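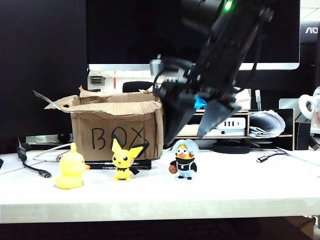
Step 1: Gather before you sort

Clearing out a desk goes so much better when everything that lives on it is together first. Pull the drawers, check the windowsill, empty the mug of dead pens. When I moved from Wikholm to Dremonby I skipped this bit, and I was still finding stray paper clips and foreign coins in October (one of them in a boot, which I can't explain).

Put the kettle on while you're at it. You'll be here a while, and that's perfectly fine!

Step 2: Choose your boxes

Small boxes are your friends. A big carton full of paper weighs as much as a small cow, and my neighbour Witold Szulc still brings up the one he carried down the stairs for me. Any sturdy cardboard box will do, and the grocer will usually hand them over if you ask nicely. Label it on the side as well as the top, in thick marker, so you can read it when it's stacked.
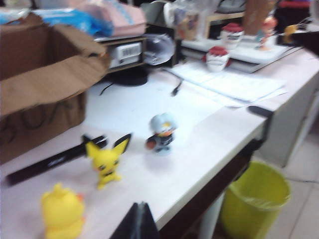
Little desk favourites beside an open cardboard box.

Step 3: Make your decisions

I sort into keep, give away and recycle. Start with the boring things, like old receipts and instruction booklets, and leave the sentimental bits until you've warmed up. If you get stuck on something for longer than 5 minutes, put it with the keeps and move along. My friend Renata Wieczorek is much stricter than I am, and she has a lovely clear desk, but she also rang me last year to ask if I had a spare stapler.

Step 4: Wrap and pack

Heavy things go on the bottom, with a folded tea towel underneath. Ornaments can be tucked into odd socks, which saves on paper and gets the socks moved too. Fill any gaps with scarves or crumpled newspaper, then give the box a gentle wobble. If you hear rattling, add another scarf. Tape the bottom seam twice before you lift it, and keep one small bag aside for your charger, a pen, your glasses and whatever else you'll want on the first night.
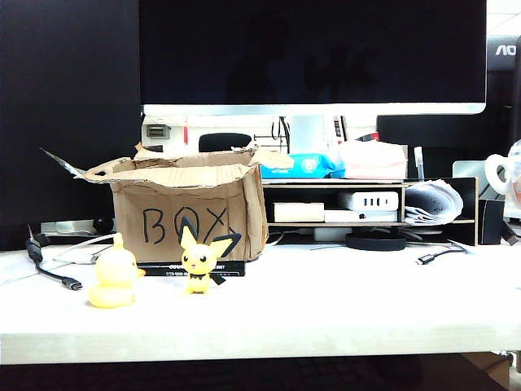 How early should I start packing my desk?

Two weeks before the move is comfortable for most people, leaving out only what you use every day. If you work from home, pack the drawers first and leave the desktop until the night before.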